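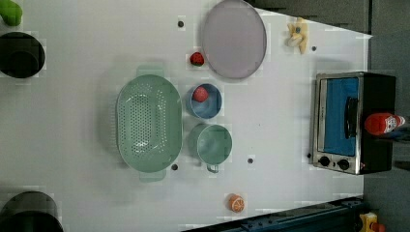
Kitchen pieces on the white table, with the pale green colander at left and the toaster oven at right.

Fiona Gourlay keeps her play kitchen inventory in a ring binder, and she brought it with her to the interview. The binder covers 1,438 separate pieces, from colanders and plates to single slices of toy fruit. When she was appointed learning resources manager at the Moffat Family Library, the figure stood at 1,293, and much of that was stored in unlabeled boxes.

"Families were borrowing a kitchen set and getting three lids and a carrot," Gourlay said. "We had plenty of material. We did not have sets."

The library lends play materials to households, home daycares and preschool classrooms throughout its service area. Kitchen sets are requested more often than any other category, ahead of trains and building blocks. Under the present arrangement, each loan is made up on a table before it is packed, so that every piece can be seen at once and checked against the sheet in the binder.

Gourlay prefers to begin with the large items. A colander or an oven takes up space and determines the size of the crate, she explained, and small foods can be fitted in afterward. Staff members are asked to leave some distance between pieces at this stage. A strawberry sitting in a bowl is easily missed when the bowl is lifted and put away, and in her experience the strawberries are the first things to be reported lost.

"I would be happy to order nothing but strawberries for a year," she said. "They go into coat pockets. They go under car seats. We had one mailed back to us from Gunholm in a birthday card envelope."

The choice of pieces is deliberate. Gourlay looks for a mixture of containers and contents, and she is cautious about sets in which every object has only one use. A bowl may hold fruit, serve as a hat or become a drum. A measuring cup is used for scooping long before a child has any interest in measuring. She likes to include at least one food that shows its inside, such as a cut orange or a peeled banana, as these tend to start conversations about what is under the skin of other things.

She also favors ordinary shapes over novelty ones. A bottle that a child recognizes as ketchup, she said, will be shaken, squeezed and offered to every adult in the room.

Color is given less weight than borrowers might expect. The library once purchased matching sets from Purkitum, a supplier of classroom goods, and attempted to keep them together. The effort was abandoned in December, after staff had spent most of an afternoon sorting plates by shade. Sets are now assembled by type, and a mint colander may travel with a lavender plate or a blue bowl.

"Children do not mind," Gourlay said. "The adults write to us — very politely — to say that they seem to have received the wrong plate."

Cleaning remains the largest demand on staff time. Returned plastic pieces are washed in warm water with mild soap and air-dried on racks. Ovens are wiped by hand, including the door, the knobs and the inside corners, where modeling dough collects. Anything cracked is withdrawn. Pots are checked for loose handles.

Two branches, Moffat and Jundov, currently issue the kitchen crates. Borrowers may keep a crate for 19 days and may renew it once if there is no waiting list. Missing pieces should be noted on the return slip, and there is no charge for small foods. The revised lending sheet, dated 4/9/18, is available at both desks.

Gourlay has asked for additional shelving at Jundov, where crates are still stacked on the floor behind the desk. She would also like more serving spoons. The binder lists two of them, and both were out on loan on the afternoon of the interview.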